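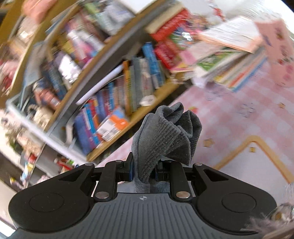
Chapter 5
Showing, Telling and Holding On: Demonstration by Hand

5.1 The trouble with socks

Ask a roomful of engineering students to write down how they pick up a sock and you will get some very confident paragraphs, most of them about an object with corners. A sock has no corners. Pinch it low down and the rest bunches up into a shape you will not see again this term. Chapter 4 dealt with blocks, pegs and other well-brought-up objects whose position can be given in six numbers. We now leave them behind, with some regret.

The approach in this chapter is to stop writing paragraphs and do the job ourselves while the equipment takes notes. There are two usual ways. In teleoperation, a person steers a distant arm and feels very little of what it touches. In hand-held demonstration, the person carries the gripper itself, with its camera, and the arm stays at home. The second is cheaper and goes anywhere a person can go, including rooms with bookshelves, patterned mats and an owner who would like them back by teatime.

5.2 What the gripper sees

A hand-held demonstration records what passes in front of the camera, how the tool moved and how far the jaws were open. It doesn't record what you meant. Chrysoula Spanos, who ran the Billstead trials used throughout this chapter, kept 264 demonstrations of garment handling and threw out 13 in which the demonstrator had helped with the other hand. All 13 demonstrators denied it.

Folded fleece is a fair test of the method.

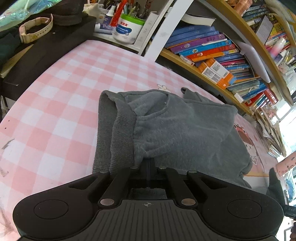
Thick fabric forgives a clumsy approach, up to the point where the finger has to get under an edge. Too high and it skates over the top; too low and it ploughs into the table. People correct for this without noticing, which makes them good demonstrators and hopeless witnesses. Slow down near contact, and resist the urge to tidy up afterwards, or your robot will learn to fidget.

Before reading on, fold one jumper using only a pair of kitchen tongs. Keep a note of every time you swear. We shall need the figures in Section 5.3.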